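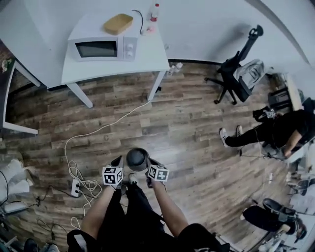 Drarnard 100 Manure Separator

The Drarnard 100 is a screw press separator for small dairy and beef farms. It splits liquid manure into a stackable solid and a thin liquid that can go through a drag hose or a tanker without plugging. Stirnuvska builds it for farms that do not have the acreage to take all their slurry close to the barn, or that drain toward a lake, creek or bay and have to watch where their phosphorus ends up.

How it works

Manure is pumped from the reception pit into the feed box. A slow-turning screw moves it along a stainless steel screen, and the liquid passes out through the slots. The solids build up into a plug at the far end and are pushed out past two weighted flaps. Moving the weights out on their arms gives a drier solid and a lower throughput.

Part of the phosphorus leaves with the solids, which can be hauled to fields farther off or composted. Most of the ammonium nitrogen stays in the liquid. How much goes each way depends on the feed ration, the bedding and the age of the manure, so have both fractions tested before you change your nutrient plan.

What is included

Separator body with screw and screen
Feed box with overflow return
Two outlet flaps with weights
Control panel with motor overload protection
Wrench set for screen removal
Printed manual and parts list

The feed pump, stand and hoses are sold separately. The Tyagi chopper pump is the one we recommend with this model. Other pumps can be used if they handle long straw and can be throttled down.

Site requirements

The separator needs a level concrete pad or a steel stand high enough to leave room for the solids pile. It can be set up outdoors under a roof. In places with hard winters, the feed line and the overflow line must drain back to the pit when the pump stops. Keep the control panel out of the splash area.

Allow 21 inches of clear space on the outlet side for taking out the screen. The screw comes out the same way and needs its own full length of clearance.

Sand bedding

Do not run sand-laden manure through this machine. Sand wears the screw edge and the screen quickly, and wear from sand is not covered by the warranty. Farms with sand bedding need a settling lane ahead of the pit.

Cleaning and service

Flush with clean water at the end of each run. Grease both bearings every 100 running hours. Check the gap between the screw and the screen at the same time and write it down in the back of the manual. When the gap goes over the limit given there, the screw edge can be built up again by a welding shop or exchanged through us.

Warranty

2 years on the body, gearbox and motor. Screens, seals and screw edges are wear parts.

Ordering

Built to order. Orders placed before November ship ahead of the spring spreading season. Send us your herd size, bedding type and pit dimensions with the order form so we can pick the screen slot width.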